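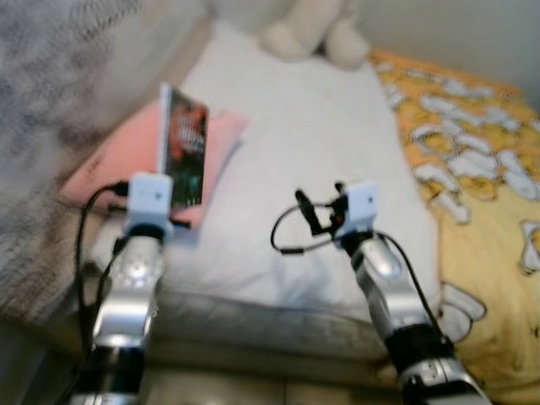
Robotic bed-making is the use of automated machines to straighten, arrange or change the coverings of a bed. It is studied as a branch of domestic robotics and is commonly treated as a test of deformable object manipulation, the handling of items that do not keep a fixed shape. As of Wednesday, April 29, 2020, no general-purpose household robot performed the complete task unsupervised in ordinary homes.

Task

Bed-making comprises several operations of unequal difficulty. Clearing the surface requires a machine to recognize and lift articles such as books, cushions and plush toys, each of which calls for a different grip. Pillows are comparatively forgiving, as they can be pushed or pinched at almost any point, although their final position is hard to predict. Blankets present the greatest difficulty. A heaped blanket conceals its own corners, and a printed pattern may be mistaken by vision software for folds or separate objects.

Equipment

Research systems generally use two arms, so that one can hold fabric in place while the other pulls. Narrow grippers are suited to hems and small objects but take up little material at a time. External cables can catch on bedding and are often rerouted or sleeved in later designs. Reach is a further constraint, particularly where a bed stands against a wall.

Trials

The Grirnwood household trial, directed by Milagros Sarmiento, recorded 3655 attempts at single bed-making operations over 365 days. Pillow placement was the most dependable operation and the spreading of a crumpled blanket the least. A full bed took the system far longer than a person, and an operator was required to remain in the room.

Margarida Veloso, writing in the Robles review that May, argued that such results should be reported by whole chore completed, as success at separate steps overstated readiness for the home. The review compared six systems, four of which could not recover a dropped corner without help.

Commercial use

Fivano and Merkano have both offered fabric-handling equipment to commercial laundries, where linens are of uniform size and colour. Neither firm has marketed a bed-making product for private dwellings.

See also

Domestic robot
Laundry-folding machine
Mobile manipulator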